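OK so a few of you asked what I've been up to since I went quiet in January. Mostly buttons. I have been sorting a LOT of buttons. Settle in, it's a thread.

Background for the new people: I help out at Murneo, the parts reuse place on the Tirside end of town. Old control panels come in, get stripped, and whatever is still good goes back out to schools and small shops that can't pay new prices.

If you've ever seen an emergency stop, you know a mushroom-head pushbutton. Big domed cap you can smack with your whole palm. Red is the one everyone knows, but they come in green and yellow too, and I'm way too fond of the yellow ones.

What you don't see from the front of a machine is the contact block behind the cap. That's the bit that does the switching – the cap is basically just a handle for your hand. Pretty cap, dead block = scrap. Ugly cap, good block = I'm keeping it!

The last pallet came from Pomstead, a packing plant that was clearing out its old panels. 34 panels. I thought it'd take me a week. Reader, I am still finding terminal screws in my shoes.

My first attempt at sorting was by color, because of course it was. It looks so good! Rows of red, rows of green, like a candy store. Then Rahel Danzer walked over, picked up two reds and asked me which one was normally closed. I had no idea. Back to the start.

So now it's type first. Pushbuttons go one way, anything boxy and modular (breakers, relays, that whole family) goes the other, and color only matters once we get to the shelf.

The other thing I had wrong was speed. I used to dump a whole tub out at once and then stare at the heap. Spread them out with some gaps and your eye does half the work. Heaps are where the little white modules go to hide.

Also, big bright bins. We had gray ones for the longest time and I kept dropping gray parts into them and losing track of what was in there. Red and blue is so much easier on the brain at four in the afternoon.

Green belt, red bin, blue bin, my whole personality now:

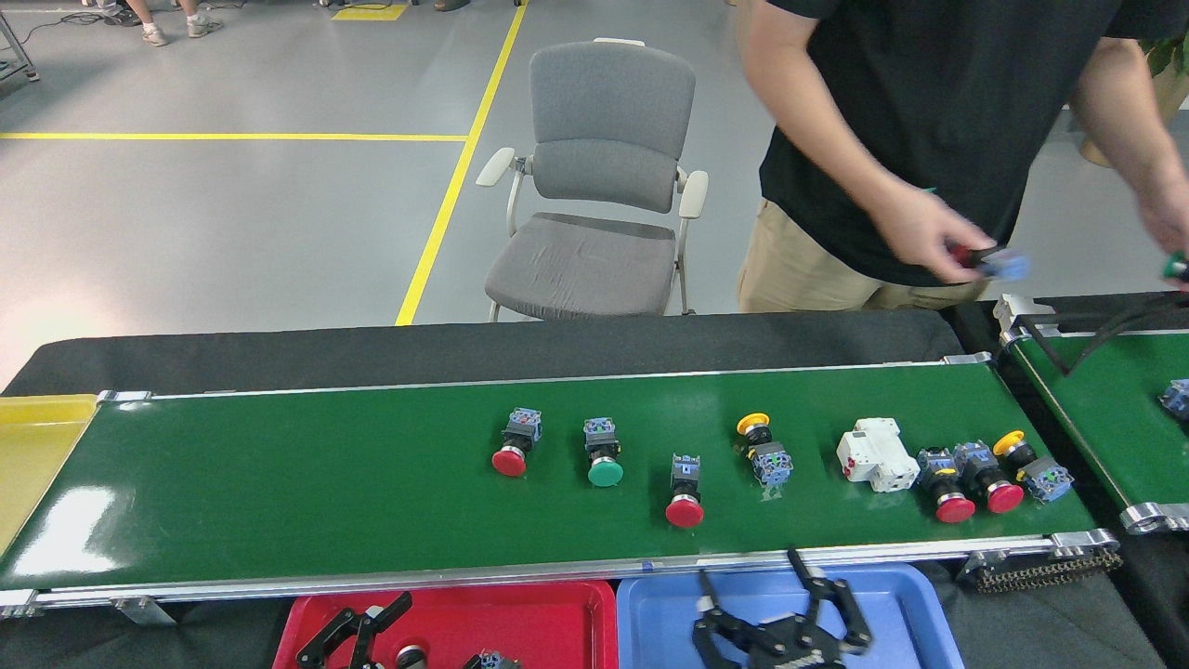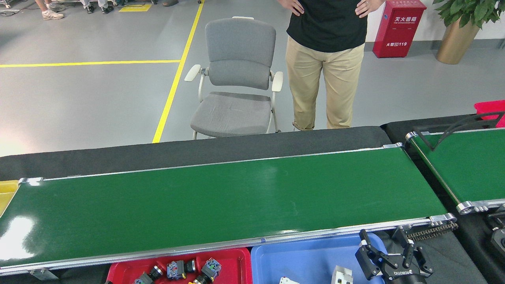
Anyway, testing is a separate job and it's slower. Meter on the terminals, press, release, press again, write it down. Tanko Haruna does it with the radio on and gets through 30 before lunch. My record is 28 and I was pretty smug about it until I found out his was a slow day.

Somebody asked if you can swap caps between brands. Sometimes! Same hole size doesn't mean the same fitting behind it, so try it by hand before you promise anyone anything. If it needs force, stop. I have cracked a perfectly nice yellow one that way and I'm still sad.

And please, if you're buying used ones for a real emergency stop, don't just trust a stranger's bag of parts (including mine). Get the right spec for your machine and have it checked by someone who does that for a living. Ours mostly end up on training boards.

Next batch is a school order from Macapagal – 98 pushbuttons, and they want plenty of green, which is the color we're always short on. If you've got a box of old greens in the garage, my messages are open.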